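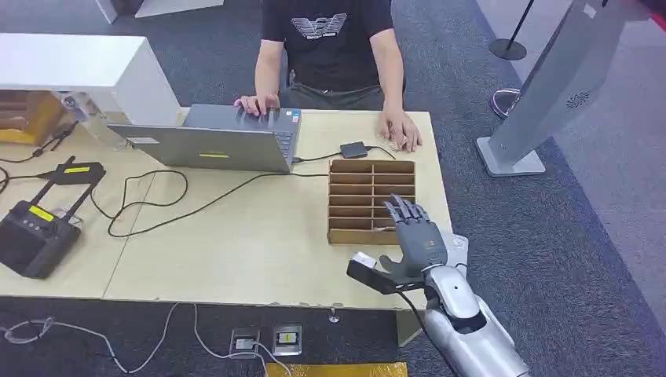

zadugna
I have 700 loose seed packets in a drawer and want to get them in order before March. My plan is to sort by sowing month and keep a spreadsheet so I stop buying the same beans twice. I picked up a brown cardboard tray with two columns of narrow slots, six to a column, and nothing has gone into it yet. Twelve slots for twelve months seemed neat, but now I wonder if plant family makes more sense. What do you all do?

Brumow_beds
Month. When it's time to sow you pull one slot and go. I did it by family for 5 years and was forever digging through the brassicas for the one that needed an early start.

fahad.farooqui
Disagree. Lettuce gets sown from spring to fall at my place, so which month does it live in? Family, then alphabetical, and let the spreadsheet handle dates. Mine has 1244 rows and I can filter it by month in a second.

Brumow_beds
Lettuce moves. After you sow, it goes in the slot for the next sowing. Index cards work the same way.

fahad.farooqui
That works until you forget to move it once.

cludlow_allotment
700 packets won't fit in twelve narrow slots either way. I'd put this year's seed in the tray and everything else in a shoebox somewhere cool. Also check dates before you type anything in. Parsnip more than a year old I throw out — tomatoes I keep much longer.

zadugna
Good point on the parsnips. I have 5 packets and I don't even like them much. Leaning toward months for the tray and a family column in the spreadsheet.

fahad.farooqui
Fine, but add a column for where each packet is stored. You'll want it by June.

Brumow_beds
Agree with Fahad on that one.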